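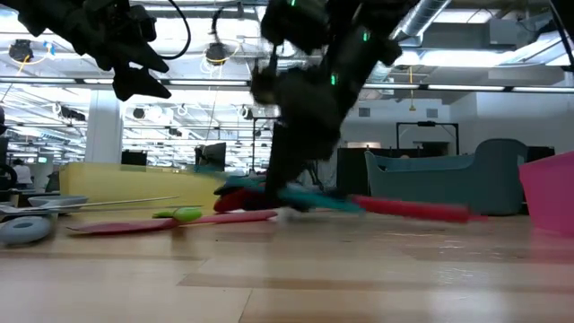
About Oltstead

Oltstead is a cookery school for adults. We teach home cooking to people who want to get better at it, in small groups, in one long room above a row of shops. We do not train professional chefs and we do not give out certificates.

How we started

Ronja Grønli began teaching evening classes in her own kitchen after leaving a job in hospital catering. The first course was bread and soup, four people at a time, and it ran every Wednesday until the neighbours complained about the parking. She took on the lease of our present rooms with Bogumił Gajewski, who had run the bakery downstairs and was looking for something with later mornings. Bogumił has since retired from teaching but still looks after the starter cultures and comes in for the rye course each October.

His son Remigiusz joined to teach pastry. Przemysław Kaczorowski came as a student, did most of the courses on the list and now teaches preserving and the two butchery days. Katsuhiko Kamata teaches knife skills, stocks and our Japanese home cooking course, which has had a waiting list from the first term.

What we teach

Our main course is called Lubis. It lasts 15 weeks, one evening a week, and covers what we think a person needs to feed a household without much fuss: eggs, rice, pulses, roasting, braising, bread, a few sauces, what to do with leftovers and how to shop for a week. You cook at every session and take home what you make. Please bring boxes with lids.

Suvetti is the shorter baking course. It runs over five Saturday mornings and assumes you have never made pastry before. If you have, ask Remigiusz about the advanced days.

Single days change from term to term. Recent ones have included pickles and ferments, fish, curries from scratch, cooking for one, and Christmas baking. We also run a sharpening afternoon. Bring up to three knives of your own, wrapped in a tea towel.

How classes work

Evening classes begin at half past six and finish at half past nine. Doors open at quarter past six and there is tea. The teacher shows the dish first, then you make it yourself or in a pair, then everyone sits down and eats. Washing up is shared. Recipes are printed and handed out at the end of the evening, because people who have the sheet in front of them tend to stop watching.

We use ordinary domestic ovens and hobs. Gas and induction are both available, so tell us which you have at home and we will put you at the right one where we can. Aprons are provided. Wear closed shoes and tie back long hair.

Ingredients are included in the fee. Flour comes from Bestaseo, a small mill we have bought from since the bakery days, and vegetables from the market on the morning of the class. This means the odd dish gets changed at short notice when the leeks are poor.

Diets and allergies

Most courses can be done as a vegetarian. Lubis has a full vegetarian version of each week. Vegan students are welcome on the single days marked with a V in the programme, and Przemysław is working on a longer vegan course.

Nuts, wheat, milk and eggs are used in the room every day and we cannot promise that any surface is free of them. If you have a serious allergy, please ring us before booking.

Fees and bookings

Lubis costs £835 for the full course. It can be paid in three parts. Evening talks cost £15 and sharpening afternoons £40. A deposit of £50 holds your place on any of the longer courses and comes off the final payment. Deposits are returned if you cancel at least a fortnight before the start date. After that we will try to move you to a later course.

We keep two reduced-fee places on each run of Lubis for people on a low income. There is no form. Write to Ronja and ask.

Finding us

The entrance is the green door between the chemist and the shoe repairer. Classes are on the first floor, and there is a lift at the back of the building, reached through the yard. Ring the lower bell and someone will come down to let you in. There is no parking on the street before seven, but the car park behind the library is five minutes away on foot.

The office is open on weekday mornings. Outside those hours, leave a message and we will ring you back the next working day.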